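Stirside Kitchen: progress report to the Trollmont Fund
26th November

Hello all, and sorry this is a week behind (October ran away with me!). We've now spent $1648 of the $2804 you gave us, nearly all of it on the sink, the counter and the crockery for the community lunches. The lunches themselves are going really well – our best one so far had 27 people at it, and we ran out of soup before we ran out of bread. 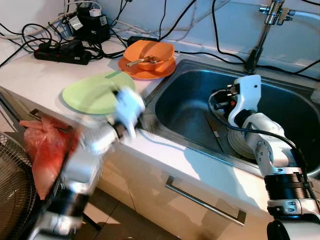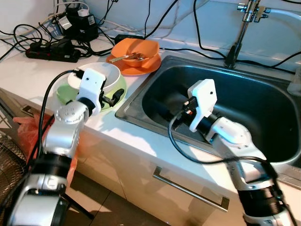
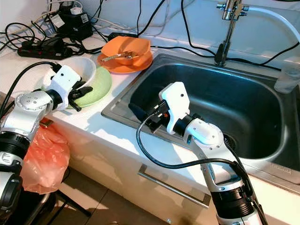 Washing up at the sink, with the orange bowl waiting its turn.

Crockery took more thought than I'd budgeted for. I ordered 60 pieces from Skumness in mixed colors, and I'm so glad I didn't go for all white, as people get attached to a color and hang on to it through second helpings. The orange bowls have plates to match, so you can stack one on the other with the spoon laid in and carry the lot over to the sink in one hand. The green ones are popular with the kids. What we still need is a proper draining rack and a shelf over by the door, and I'd like to put the next part of the money toward those if you're happy with that. I'll send the receipts on Tuesday.

Fikri Ngau
Stirside Kitchen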